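Workshop Tips: Lowering a Gripper onto a Standing Part

Issued 2020-09-21 by the Wendavberg Community Workshop. Please keep a copy beside the bench.

Members are reminded that a robot arm will carry on downwards for as long as its program tells it to. Last week the bench arm came down on a standing part with its stop height set 3 mm too low. The part was spoiled, a fingertip was bent and the arm halted on a fault. There were no injuries. Ghassan Nimri has since read through the fault log, and the advice below follows from his findings.

**Before starting**

- Measure the part on its plate, from the bench top to the highest point. Do not rely on the drawing.
- Enter the height yourself and read it back aloud to a second member.
- Run the program in simulation first, then on the bench at 40 per cent speed with one hand on the stop button.
- Keep sleeves, cloths and tools off the table.
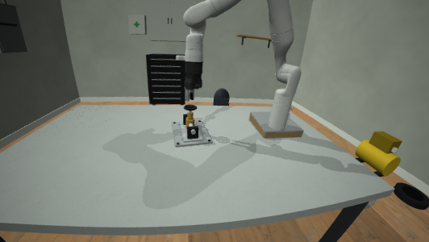
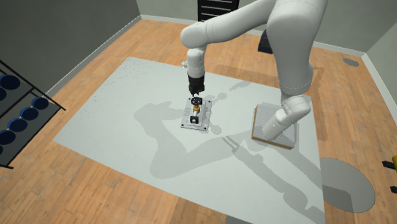 The fault of last week began with a change of part. The earlier job used a shorter post, and the saved height was carried over to the new one without being checked. Members should treat any change of part, however small, as a new job. Where a black disc sits on top of a brass-coloured post, as it does under the gripper in both views, the height to enter is that of the disc's upper face. The top of the post is the wrong figure and will bring the fingers down too far. Set the first stop well clear of the disc and lower it in small steps.

**If the arm halts on a fault**

1. Press the stop button, even if the arm has already come to rest.
2. Do not pull the part out by hand. The arm may still be pressing on it.
3. Write down the fault number. Number 71 on our Gadum controller means that the arm has met something it did not expect.
4. Call Carla Sleiman or Hussam Akl. Only they may release the joints.
5. Once the arm has been raised, check the fingers against a steel rule. Bent fingers must be replaced and never straightened.

Clearing the fault and pressing start again is not permitted. On the last occasion this was done twice, and the second attempt caused most of the damage.

**Care of the plate**

Wipe the underside before it goes down, and make sure that it lies flat. A crumb of swarf beneath one corner is enough to tilt a tall part. A soft brush is better than a rag for the screw holes. Do not use compressed air at the bench.

The fingers are to be checked after every 3,000 cycles and the count entered in the red book. Yara Tarawneh holds the spare set. The next full inspection is in November, and bookings for that week will open once the date is agreed.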